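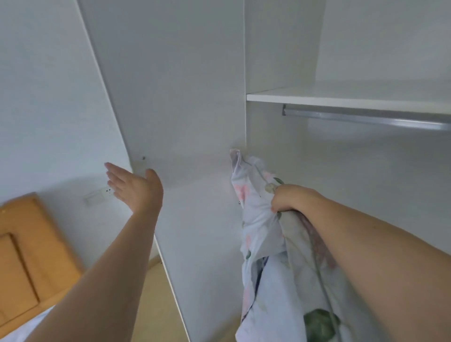
Floral fabric at the white wardrobe

Home | Reviews | Visits | Authors | Contact

Open day at the Swanepoel book fair, Kerkasholm

Last updated April 8, 2018

The fair took up 2 floors of the old school in Kerkasholm. There were 28 tables, mostly small presses, and entry was free. I got there at opening and went straight to Driroswood, who publish first novels and not much else. Their new one, Lilalside, is a family story set over one winter in a boarding house. I read the first chapter standing up and bought it. It is 606 pages long and heavy to carry.

The afternoon reading was in the gym. The sound was poor at the back, so I moved up after the first piece. Two of the four readers went over their time and the questions were dropped.

Upstairs was used books, priced by the shelf. Most of the fiction was paperback and in fair shape. Coffee ran out before three. The next fair is in December, same building, and table bookings are open now.

Contact | Copyright | Back to top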